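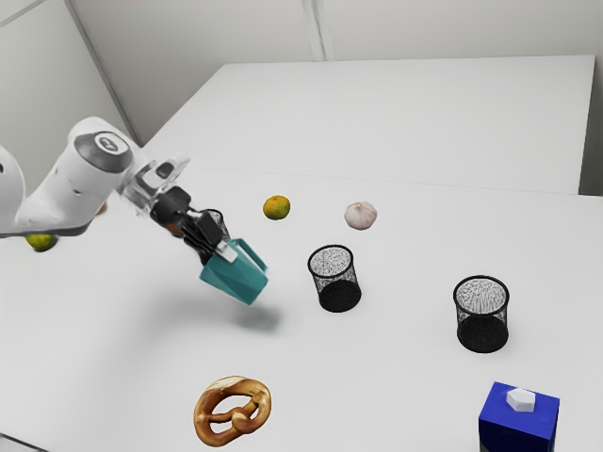
New rules for reporting simulated handling runs

March 11, 2019

The Flovcombe lab has adopted a written set of rules for how simulated tabletop runs are set up, scored and reported. They apply to all work done under the Birker project from the start of next month, and to any result sent to our partners at Oltance. Runs finished before then don't need to be redone, but they should be marked "old rules" in the results sheet.

The rules were drafted by Mahnaz Jalali after a review in November. The review went through 142 run reports and found that 50 of them could not be repeated from what was written down. In most cases the missing item was small. The report gave the object being moved but not the other objects on the table, or it gave a success rate with no statement of what had counted as a success.

The full text is five pages and is on the shared drive in the Birker folder. The main points are below.

Every report must name the scene file and its version. "Kitchen table, pitcher" is not enough. We have several scenes in which the arm handles the teal pitcher on the white tables, and they differ in what else is set out. A scene with black mesh containers close to the gripper is a harder test than one with clear space on all sides, and the two should not be averaged together.

All objects in the scene must be listed, including the ones the arm is not asked to touch. This was the point that drew the most comments. Several people felt that a head of garlic or a pretzel on the far side of the table had no effect on the result and only made the list longer. The rule stays. These objects take up space the arm may have to pass through, and they also matter to any system that has to pick out the right item by sight. If an object is partly hidden from the main camera at the start of the run, say so.

Success must be defined before the first run. For lifting, the draft asks for the object to be clear of the surface and held there for five seconds. For placing, it must be standing on its base and released. For tilting or pouring motions, the author has to state the target angle and how far off it may be. A run that meets the target but knocks over another object is scored as a failure, with a note. 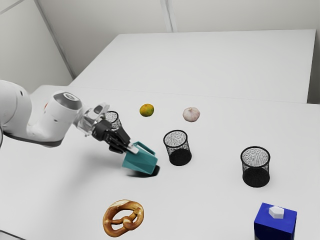

Height above the table should be read from the simulator and never judged by eye. A shadow under a held object can make the gap look larger or smaller than it is, depending on the light and the view. Musyoka Kinyua has added a short script that writes the lowest point of the held object to the log at each step. Please use it. It works with all current scenes except the two oldest Hoarau ones, which will be retired.

Contact settings go in the report too. Friction, the stiffness of the finger pads and the gripper force limit have all been changed at one time or another to get a stubborn grasp to hold. There is nothing wrong with changing them, but the values have to be written down, and they must stay the same for the whole set of runs. If you change one halfway through, start a new set.

Failed runs are kept. The old habit was to delete runs that stopped early because of a simulator error. From now on these are kept in the log and marked as errors, and the report gives their number next to the successes and failures. A set with more than eight errors should be sent back to Musyoka before anyone writes it up.

No claim about the real arm may rest on simulated runs alone. Reports can say that a grasp worked in simulation. They cannot say that it works, or that it is safe near people. Questions of speed, force and guarding on the real equipment are covered by the lab's safety procedure, which has not changed, and the new rules do not replace any part of it. A motion that has passed every simulated test still goes through the usual slow-speed check with a second person at the stop button.

Pictures used in reports and talks must be labeled as simulated. The renders have become good enough that a visitor from Oltance asked which room the tables were in. The label can be short, but it has to be on the picture or directly under it, and it must stay there when a slide is reused.

A few things were left out of this version. There is no rule yet on how much object positions should be varied between runs. Mahnaz proposed a fixed minimum, but the group could not agree on one that made sense for both large objects such as the pitcher and small ones such as the tangerine. For now, state the range you used. There is also nothing on liquids, as none of the current scenes simulate them.

A blank report form is in the same folder as the rules. It has a field for each required item, and the results sheet will not accept a form with fields left empty. Comments on the wording should go to Mahnaz Jalali. Problems with the form or the logging script should go to Musyoka Kinyua, along with the scene file and the log from the run.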